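Despina Karagiannis
21. Mai 2024

Der Eichentisch steht jetzt seit April bei uns oben auf der Galerie, und weil ein paar Leute gefragt haben, schreibe ich mal auf, wie es damit gelaufen ist. Wird ein längerer Thread.

Vorgeschichte: Wir hatten da oben nur die weißen Schreibtische und dazwischen eine freie Fläche, auf der sich Kartons gesammelt haben. Wer kurz zu zweit etwas anschauen wollte, hat sich an irgendeinen Schreibtisch dazugequetscht.

Gesucht war ein rechteckiger Tisch, an den man von allen Seiten rankommt. Keine Schubladen, keine Kabelwanne, kein Sichtschutz. Das schränkt die Auswahl bei Büromöbeln ziemlich ein.

Angesehen habe ich zwei. Der eine war das Modell Namov, Platte in Grau, Gestell höhenverstellbar. Der andere war der Norkier in heller Eiche, feste Höhe. Preisunterschied 122 Euro, der Norkier war der günstigere.

Gekauft haben wir den Norkier bei Rawashdeh, gebraucht, 526 Euro mit Lieferung. Die Treppe rauf mussten wir ihn allerdings selbst tragen. Die Platte ist schwer, zu dritt geht es, zu zweit würde ich es nicht machen.

Zum Geländer: Der Tisch steht jetzt mit Abstand davor. Anfangs hatten wir ihn direkt drangeschoben, dann fällt einem aber jeder Stift nach unten ins Erdgeschoss. Seit wir ihn vorgezogen haben, ist Ruhe.

Zum Boden: Planken in Holzoptik, Grau und Braun und Beige durcheinander. Ich hatte Bedenken, ob die warme Eiche darauf nicht zu gelb wirkt. Tut sie nicht. Im Laden unter Neonlicht sah sie deutlich gelber aus als hier.

Stühle haben wir keine neuen gekauft. Es sind die schwarzen Drehstühle, die sowieso da waren. Sie rollen auf den Planken leicht, fast zu leicht, beim Aufstehen sind sie schnell mal weg. Wer weiche Rollen empfehlen kann, gerne melden.

Regel Nummer eins war: Auf dem Tisch bleibt nichts liegen. Klappt an den meisten Tagen. Ausgenommen sind die Vase und was gerade in Arbeit ist. Am Abend wird alles abgeräumt und einmal feucht abgewischt – nebelfeucht, sonst stellt sich die Maserung auf.

Zur Vase, weil das die häufigste Frage war: blassgrün, klein, weiße Blumen drin. Die Blumen sind künstlich. Wir hatten vorher echte, und nach dem zweiten Wasserring auf der Platte habe ich das beendet. Die Ringe habe ich mit feinem Schleifpapier und Öl rausbekommen, man sieht nur noch etwas, wenn man weiß, wo.

Platz für die Vase ist die Ecke, mit der Zeit hat sich das so eingespielt. In der Mitte steht sie allen im Weg.

Offener Punkt sind die Kabel. Eine Bodendose gibt es da oben nicht, die nächste Steckdose ist 5 Meter weg. Also hängt immer irgendwo etwas über die Kante. Ich will keine Löcher in die Platte bohren, und die Klemmen zum Ankleben, die ich probiert habe, halten auf geöltem Holz nicht.

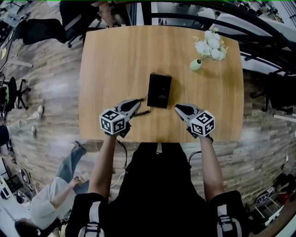
Lasse N. schreibt dazu: Wir haben im Büro Tillside das gleiche Problem gehabt und am Ende eine Leiste mit Schraubzwingen unter die Kante geklemmt. Kein Bohren, kein Kleben. Man muss nur Filz dazwischenlegen, sonst gibt es Druckstellen.

Danke, das mit den Zwingen probiere ich. Filz habe ich noch von den Stuhlbeinen unten in der Küche. Wie breit ist eure Leiste? Bei uns steht die Platte nicht sehr weit über das Gestell, ich muss erst messen.

Noch zur Frage nach der Größe: Für zwei Leute, die wirklich etwas vor sich ausbreiten, reicht er gut. Bei vier wird es mit Laptops eng. Besprechungen machen wir deshalb weiterhin unten.

Pflege bisher: zweimal geölt. Das erste Mal zu dick aufgetragen, die Platte hat danach 7 Tage geklebt. Beim zweiten Mal dünn mit dem Lappen und nach einer Viertelstunde alles Überschüssige abgenommen. So steht es auch auf der Dose, man müsste sie halt lesen.

Was ich beim nächsten Mal anders machen würde: vor dem Kauf die Treppe ausmessen. Es hat gepasst, aber am Absatz war zwischen Tischkante und Wand noch Platz für eine Hand. Die Schramme im Putz ist von uns, die streiche ich, wenn wir unten sowieso streichen.

Und jemand wollte wissen, ob ich das höhenverstellbare Gestell vermisse. Manchmal, beim Arbeiten im Stehen. Dafür wackelt hier nichts, auch wenn sich einer mit beiden Ellbogen draufstützt.

Wenn die Leiste dran ist, hänge ich ein Update an.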